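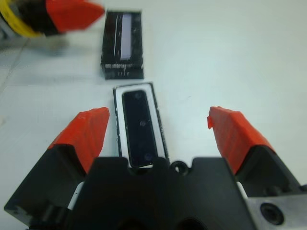
Zilberg has moved small-part sorting at its Innes site to gripper cells supplied by Brasero. The cells run from 6 in the morning and handle 687 parts per shift. Each gripper closes on a part from both sides with orange-red fingertip pads, which staff inspect for torn edges and replace every 100 hours. The 52 people who sorted by hand keep their posts and pay grades. They now set up cells, check rejected parts and carry out pad changes, after 5 days of training. A second line follows in June.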